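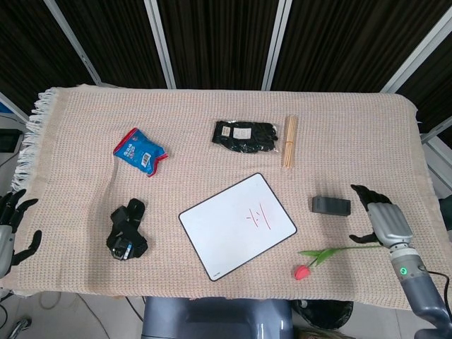

Blanket as a tablecloth for sorting out the junk drawer -- anyone else?

Reading time: 4 min

kayode_d
Markholm, August 2026

So I finally tackled the drawer next to the stove, and I did it the way my aunt does it: throw a woven blanket over the table, put things down on it spread apart, and look at them for a while before deciding anything. I LOVE this. Nothing rolls, nothing clatters, and the light color makes it so easy to see what you've got. My first batch had a snack bag, a pair of black gloves still in the clear wrapper, a bundle of skewers and the little whiteboard with some red marker left on it. I had been hunting for those gloves since spring!

My rule is 40 minutes and then I stop, finished or not. Anyone else do it on cloth?

liudmyla.s
Yes! Mine is an old cotton bedspread. The skewers need a jar with a lid, by the way, they poke through every bag I've ever tried. A tall pasta jar is perfect.

Musa O
I'm going to disagree a little. Fringe and loose weave catch everything. I did a drawer on a blanket once and was picking thumbtacks out of it for a week. A plain bedsheet does the same job and you can shake it out over the trash.

kayode_d
Fair point on the thumbtacks, I kept those in a saucer. But a sheet slides all over my table and the blanket stays where I put it. The texture grips. I even like the bunched-up part on the side, it's a little wall. 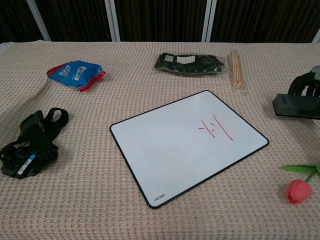

Also it makes me slow down, and that's the real win for me. On a bare table I just shove things into piles. With the cloth I pick each thing up and think about where it's going to live. The whiteboard is going on the fridge, the gloves go in the coat closet, and the skewers get Liudmyla's jar.

Musa O
OK but why is a whiteboard in a kitchen drawer in the first place?

kayode_d
Shopping lists! It used to hang by the door and then the hook fell off.

ibrahim_oye
Small boards are great for this. Write what's in the drawer on it and stick it inside the cabinet door. We did that at the Olatunji place before the move and it held up for 2 years, which in that house is a record.

Liudmyla, does the jar not fall over? Mine did, twice.

liudmyla.s
Put a handful of dry beans in the bottom.

Musa O
Still team bedsheet. But I'll steal the beans.

Reader comments

Bello I.: Tried this last night with a picnic blanket and got through the whole drawer. Found four tape measures. So happy.

plain_jane: Check the dates on snacks before they go back in! Ours were ancient.

Norkach_mom: With Musa on the fringe. Cats.

Recent threads
- Skewers, chopsticks, straws: where do yours live?
- Best marker remover for old whiteboards
- Plornurach swap table: what to bring
- Gloves in one basket or one per person?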